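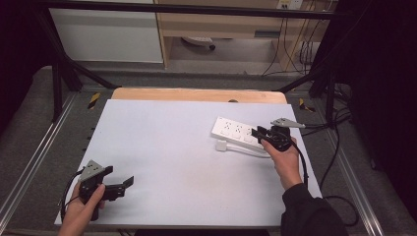
June, workshop notebook, Bedbridge. Mains hum on the Stępień tube preamp, continued from the last entry. The hum was still there this morning at the same level, with the volume at zero and nothing plugged into the input, so the turntable and its ground wire are cleared. I had blamed the wall feed and spent the first hour on it. A white power strip like the one lying across the board takes every plug in a row, and on that kind of strip the Drivis supply had been sitting next to the preamp, its transformer up against ours. Moved the Drivis to a separate wall outlet. The hum dropped a little. It did not go away, so there are at least two causes and the strip was the smaller one.

What the hum sounds like: mostly a low note with a rasp on top. The low note is 60 Hz and the rasp is 120 Hz and its relatives. The rasp points to the power supply filter and the low note points to the heater wiring or a magnetic field getting into the first tube. I should have written these down as separate faults in the last entry. I lumped them together and then could not tell which change had done what.

Power supply first. Unplugged, waited, drained the filter capacitors through the bleed resistor with the clip lead, then checked with the meter before putting a hand in. Please everyone do this on this unit even if it has been off overnight. The built-in bleeder is open circuit on one side, and I got a reading well above what I wanted to see after a long sit. Replacement bleeder is fitted now.

First filter capacitor: original, a bit swollen at the vent end. Measured low. Second one measures fine but is the same age, so both go. The replacements from the Rustis drawer are physically smaller and do not fill the old clamp. Wrapped them with a strip of fish paper and tightened the clamp over that. Leads are sleeved. I put the negative ends to the star point and left the old chassis tag empty.

Powered up on the variac, slowly, with the lamp in series. Lamp glowed and then dimmed as it should. Took the lamp out and brought it to full line voltage. The rasp is gone at any normal volume. With headphones and the volume all the way up there is a trace of it, which I am willing to live with.

Low note next. Tried these in order, one at a time:

Rotated the first tube shield. No change.
Swapped the first tube with the spare from the tin. No change to the hum, slightly less hiss. Left the spare in.
Moved the heater leads away from the input jack with a wooden stick while listening. Big change. It nearly vanished with the leads pressed into the corner of the chassis, and came back as soon as I let go.

So it is lead dress. Whoever rewired this did not twist the heater pair and ran it straight past the input jack and along the volume control. Pulled the old pair out and made a new one, twisted tightly with the hand drill, run along the chassis corner and up to each socket from the outside. It comes over the top of the socket only where it has to. It took most of the afternoon because the iron tip was worn and would not put heat into the ground lugs. New tip is on the list.

I also added a pair of resistors from the heater winding to ground, matched on the meter, as there is no center tap on this transformer. The schematic taped inside the cover shows a center tap. The schematic is for the earlier version. Serial 2216 is the later one. I have written this on the cover in pencil so the next person does not go looking for a wire that was never there.

After that, with the volume at half and the input shorted, I cannot hear anything with my ear 10 inches from the speaker. With the input open there is a small amount of hum, which is normal for this circuit with the cover off. Put the cover on and it went down again.

One thing I do not understand. The left channel is still slightly worse than the right, and it stays on the left when I swap the tubes across. The coupling capacitor on that side might be leaky. I measured a small DC voltage on the far side of it, but my meter loads the circuit enough that I do not fully trust the number. Will check again with the high-impedance probe when it comes back.

Ground loop note for the bench in general. The scope and the signal generator both have three-prong plugs, and when they are both clipped to the preamp they make a loop through the mains ground. I chased that for 6 minutes before I remembered it from the last repair. Plug both into neighboring outlets and keep the ground clips at the same point on the chassis. Do not lift the safety ground on anything to get rid of a hum -- there was a cheater adapter in the parts tray and I have thrown it out.

Left to do:

Coupling capacitor, left channel.
Clean the volume control, it scratches in the first quarter turn.
Replace the missing rubber foot. The other 4 screws on the bottom plate are mixed threads, so do not force them.
Run it for an evening with the cover on and feel the transformer for heat.
Order iron tips and more fish paper.

The preamp is on the lower shelf, unplugged, tubes in. The old filter capacitors are in a bag beside it. Keep them until the owner has picked it up -- he asked to see what came out.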